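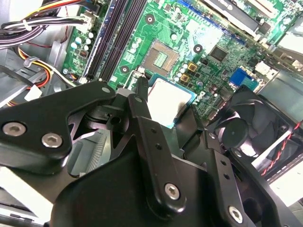 Ticket 1787 – Workstation powers on, no display
Opened by: Anahera Prendergast, Nustik drawing office
Assigned to: Przemysław Malinowski
Opened: 15/03/2022
Status: Closed

Anahera Prendergast
My desktop won't start properly. Fans spin, power light is on, both monitors say no signal. It was fine when I left last night. I've swapped the cables over and tried one monitor on its own. Same result. I have drawings for the Rutkowska job open on that machine so I need it back or a loan.

Przemysław Malinowski
Loan laptop is at the front desk, signed out to you. Your Cletness folder syncs to the server so the drawings should be there. Please check and tell me if anything is missing.

Anahera Prendergast
All there except the last hour or so. I can redo that.

Przemysław Malinowski
Collected the desktop. Log so far:
Cleared CMOS, replaced the coin cell. No change.
One memory stick at a time, each slot. No change.
Known good power supply. No change.
Graphics card out, monitor on the onboard port. No change.
Board speaker fitted – no beeps at all, even with the memory out. That points to the board or the processor.

Waldemar Pietrzak
Is this one of the batch that had the old BIOS? We had two from December that did the same after a failed update. Check the processor in another board before you order anything.

Przemysław Malinowski
Processor works in the spare board. No bent pins that I can find in the socket on the original. Tried to reflash the BIOS from USB, it stops at 19 per cent every time. Requested a replacement board from Faltix under warranty.

Przemysław Malinowski
Board arrived and fitted, new thermal paste, BIOS updated before the drive went back in. Memory test ran for over 50 minutes with no errors. Windows needed activating again. Returned to desk.

Anahera Prendergast
Working, thanks. Laptop is back at the front desk – the charger is in the bag.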